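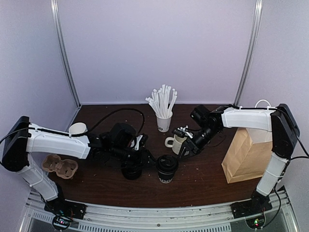 One reader wrote in after Section 2 to say that her bedding looked fine for a week and then went flat and soggy at the bottom, and could she please just have the numbers next time instead of "a good handful." Fair enough! I've put in more numbers, and I've moved the moisture check to before the worms go in, where it should have been all along.

Section 3. Bedding, worms and the first month

By now you should have the Bideck standing on its legs with the tap closed and one working tray on top of the sump. If you have the older Clitholm base, the tap sits a little lower, so put a couple of bricks under the legs or you'll never get a jug under it (I fought with mine for a whole summer before I thought of bricks).

1. Tear up your bedding. I use plain brown cardboard and newspaper, more cardboard than paper, in strips as wide as two fingers. Pull off tape and labels first. You'll find the ones you missed next spring, looking exactly as they did the day they went in.

2. Soak it for 30 minutes in a bucket of plain water, then squeeze it out by the handful. You want it to feel like a wrung-out dishcloth. If you squeeze hard and get a drop or two, good. If you get a dribble, squeeze again.

3. Fluff it as you load it. My own habit was to press it down so I could fit more in, and that's how you get the flat soggy layer at the bottom. Fill the tray to just below the rim and leave it lumpy.

4. Mix in a little garden soil or a scoop of finished compost. The worms need the grit. Sand from a playground box works too, in a pinch.

5. Check the moisture again the next morning, down at the bottom of the tray with your fingers. Too wet: add dry strips and leave the lid off for the afternoon. Too dry: sprinkle, don't pour.

Note: the Rasenby starter block can go in here in place of half the cardboard. It swells up a lot more than you'd think, so soak it in something bigger than the bag it comes in. I like it fine, but cardboard is free.

6. Add the worms. One tray wants 400 grams to begin with. Tip them on top in a heap, leave the lid off and a light on, and they'll dig down on their own by bedtime. Don't stir them in.

7. Now leave them alone for five days. This is the hardest step in the whole guide and I have never once managed it without at least lifting the lid. Lifting is okay. No poking.

Caution: a few worms on the walls the first night is normal. A whole crowd of them heading for the lid means something is wrong with the bedding, usually too wet or too sour. Pull everything out, add dry cardboard and start over from step 5.

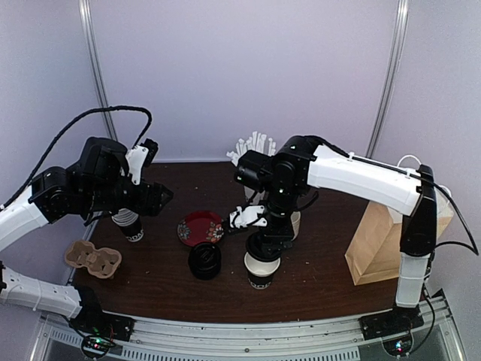 Feeding starts small. Pick one corner of the tray, make a hollow, drop in the scraps and cover them with a layer of damp bedding, then move on to the next corner the following time. Coffee grounds are the thing I get asked about most, and yes, they love them, filters and all, as long as it isn't all they get. The cup the coffee came in is another story. A paper to-go cup like the one in the photo, white and ribbed with a black band near the bottom, stays out of my bin, as does its lid. Many paper cups have a thin plastic lining, and the worms will eat around it and leave you a ghostly little sleeve to fish out. I do keep a clean one on the shelf for scooping grounds, though - it's a nice size for one corner. Plain paper napkins can go in, torn up.

8. Weigh your scraps for the first month if you can stand to. In December my single tray got through 1,475 grams, and that was in a chilly laundry room. Yours may be hungrier. Let the worms set the pace, and if last week's melon is still sitting there, skip a feeding.

9. Open the tap once a week with a jug under it. If nothing comes out, that's fine. If a lot comes out, go back to the dry cardboard.

Note: fruit flies. Freeze your peels overnight, thaw them, and bury them properly. I also lay a folded sheet of newspaper flat on top of the bedding, right out to the edges, and swap it when it gets ratty. The Du mesh lid helps as well, but it lets the top layer dry out, so sprinkle a bit more often.

Caution: no meat, no cheese, nothing oily, and go very easy on citrus and onion. I know somebody online says theirs eat lasagna. Mine don't!

The second tray goes on when the first is full of dark, crumbly stuff nearly up to the rim, and that's where Section 4 picks up.

1/2/21 - by the Bideck guide writer

Questions about this guide? Use the contact form | Copyright Bideck, all rights reserved | Back to top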